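Been using Flukus for a month now, a few people asked, so a thread. It's the simulation package from Zeltivora for people who work with robot arms and don't always have the arm in front of them. I paid for it myself. 1/14

**What you get.** A desktop app, a scene editor, a library of rooms and objects, and a handful of arm models. There's a Python interface that does everything the app does. The full license is $1495 a year per seat. The trial is 300 minutes of sim time, then it locks. 2/14

Install took most of Monday morning. The installer wanted an older graphics driver than the one I had and didn't say so until the last step. Rolled the driver back, ran it again, fine after that. Put this on page one of the manual, please. 3/14

My use for it: I write grasping routines for small kitchen and café items. Cups, bowls, lids. We have one real arm in the shop and Rawiri Partington has it booked nearly all of April, so I needed something to test against in the meantime. 4/14

The first thing I built was a mug pick with the Franka model. Room from the library, plain white mug, gray counter, arm on its own platform. You drag the mug where you want it and the app tells you if the arm can reach it. Reach check is fast and I've come to rely on it. 5/14

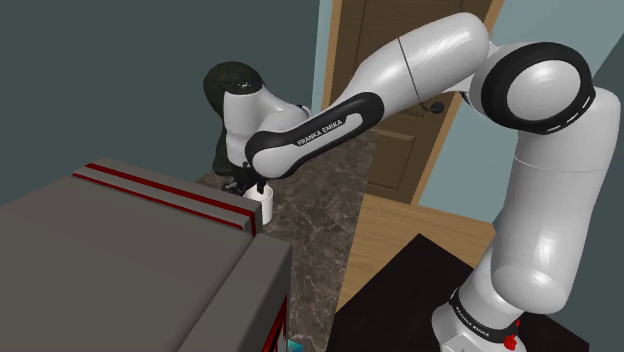
The part I spent the longest on was the approach angle. Coming straight down on a mug is easy. Coming in tilted, with the fingers near the rim, is where my old routine used to knock things over, and Flukus let me run 3000 variations of it overnight with small changes in position and tilt. 6/14

You get a table in the morning with every run marked held, dropped or never touched. Click a row and it replays. I found a bad wrist offset in my own code that way in one evening. It had been in there since last year. 7/14

Contact is decent for hard objects. Anything soft is weak. I tried a paper cup and it behaved like a steel pipe with a low weight. Support (Bergþóra Hallgrímsson, quick and polite) told me deformable objects are a separate add-on and still in beta. I haven't bought it. 8/14

The rooms look good enough. Doors, floors, plants, different wall colors. If you train anything on camera input you'll want to swap those around, and the randomizer handles it with a couple of settings. Lighting has fewer options than I'd like – three presets and one slider. 9/14

Things that annoyed me: undo doesn't cover object scale. The camera resets when you reload a scene. Export names files by time stamp only, so after a long night you have a folder of numbers. I wrote a short script to rename them, happy to share it. 10/14

Compared with Wihongi, which I used before: Wihongi is cheaper and its scripting is cleaner. Its grasp contact was worse for me, and mugs used to slide out of the fingers for no reason I could find. If you mostly do path planning and don't pick things up, I'd stay with Wihongi. 11/14

Digby Maihi asked if the results carry over to the real arm. I got one slot on it last Thursday and ran the tilted pick 20 times with a real mug. It held 17. The sim had said 19. Close enough for my purposes, and the misses were all at the far end of the reach. 12/14

Mereana Grimshaw asked about the classroom license. I haven't used it. The price list says 3 seats minimum and the overnight batch runs are switched off, so check that before you order. Trutley resells it too, and they let me stretch the trial by a week when I asked. 13/14

Would I renew? Probably yes, if they fix the file names and the camera thing. For one person doing hard-object grasping it has paid for itself in arm time. For soft packaging I'd wait. Rename script is in the replies. 14/14

Edit: Carleen Whitcombe points out the driver problem is fixed in the newest build. I haven't reinstalled to check, but she did hers on a clean machine and had no trouble. The reach check has also moved to the left toolbar in that version, so my earlier screenshots of the menus are out of date.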